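Pleravow Household Simulation Workstation

Equipment and Facilities > Robotics and Automation > Pleravow

Pleravow is a workstation for the development and testing of domestic robots in simulation. It is supplied by Tistine and is installed in the Nanayakkara Building, Ravthorpe, where it may be booked by research groups, colleges and companies. The workstation runs furnished homes as rendered interiors with working physics, in which a robot can be asked to open, fetch, carry and put away before the same program is tried on hardware.

The page sets out what the workstation offers, what visitors will see at the open day, and how to arrange time on the equipment.

Equipment summary

Supplier: Tistine
Location: Simulation Suite, Nanayakkara Building, Ravthorpe
Furnished homes in the library: 16
Movable household objects in the library: 93
Operator positions: two
Seats in the viewing area: 9
Access: by booking, following induction
Facility lead: Zubaida Zaidi

What the workstation does

Each home in the library is a complete interior. Doors are hinged and handles are solid to the touch of a gripper. Loose items have weight and friction and will tip, roll or fall if they are handled badly. Users may load a home as supplied, rearrange the furniture, or change wall colours, floor finishes and lighting between runs.

A task is written as a start state and a goal state. The start state records the position of the robot and of every object concerned; the goal state records what must be true when the task ends, for example that a named door stands open past a given angle or that a named item has been moved to another surface. The workstation then repeats the task with small variations in placing and lighting, and keeps a log of each attempt. A batch may contain up to 2,000 attempts and can be left to run overnight.

Viewpoints are set by the user. A view may be fixed to the room, carried on the robot's head or mounted at the wrist, and several may be recorded in the same run. Colour, depth and object labels are stored for each.

The open day demonstration

The open day will be held in the Simulation Suite on 21 October 2024, from 10.00 am until 4.00 pm. Demonstrations are given to small groups and last forty minutes, including time for questions. They use one of the furnished homes, and cover two kinds of work: opening cabinet doors in a room with furniture close by, and handling everyday items on a kitchen island where glass, metal and food stand on the same worktop. 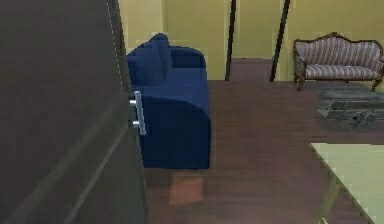

Cabinet door with vertical bar handle, and the seating area beyond

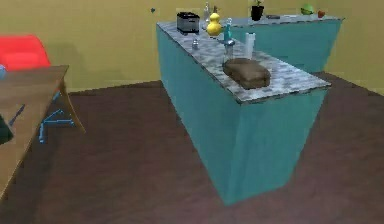
Visitors will be invited to choose a starting position for the robot and to watch the task from the operator's desk. The member of staff at the desk will explain how an approach to a handle is planned, how the swing of a door is checked against the furniture near it, and how a failed grasp appears in the log. Failed attempts are shown in full during the demonstration, and visitors are welcome to ask for one to be replayed from another viewpoint.

Transparent and reflective items receive particular attention. Clear glass is a common source of error for depth sensing in real kitchens, and the workstation allows the sensor noise to be switched on or off so that the effect on the robot's choice of grasp can be compared. Groups working on perception alone may prefer to ask for this part of the session to be extended when they register.

Those who have used an earlier release will notice two changes. Door hinges can now be given a stiffness and a soft-close action, and the lighting of a room may be altered while a task is paused. Both are available to all users without further training.

Who may find the visit useful

The open day is intended for staff and postgraduate students who expect to use the workstation during the coming year, and for companies considering a short development project. Teachers bringing a college group are asked to contact the facility lead in advance, as the viewing area is limited to the number of seats given in the summary. No knowledge of programming is required to attend.

Visitors who wish to bring a robot model of their own may submit it before the day. Models should be complete, with joint limits, collision shapes and masses included. Staff will confirm whether the model loads correctly. It cannot be guaranteed that every model submitted will be shown.

Booking and induction

Time on the workstation is booked in half days. New users complete an induction of one half day, which covers loading a home, writing a task, setting viewpoints and exporting results. The induction is led by Zubaida Zaidi or by a senior operator and must be completed before a first independent booking.

Users are responsible for their own data. Logs and recordings remain on the workstation until the end of the month following the booking, after which they are removed. An encrypted drive should be brought for large exports; memory sticks are not accepted at the operator positions.

The workstation will be closed to bookings for one week in February for the annual software update. Overnight batches cannot be queued across the closure.

Charges

Internal users are charged to a project code at the rate agreed by their department. External users receive a written quotation, which includes induction and operator support for the first half day. There is no charge for attending the open day.

Getting here

The Nanayakkara Building is on the north side of the Ravthorpe site. Visitors should report to the main reception on the ground floor, where a pass will be issued. The Simulation Suite is on the second floor and may be reached by lift. The operator desks are height-adjustable, and a hearing loop is fitted in the viewing area. Visitors who need other arrangements are asked to mention them when registering.

Places at the open day are confirmed by email. Please give your name, your organisation and the session you would prefer, morning or afternoon. Enquiries about the equipment, including requests for a quotation, should be addressed to the facility lead at the Simulation Suite.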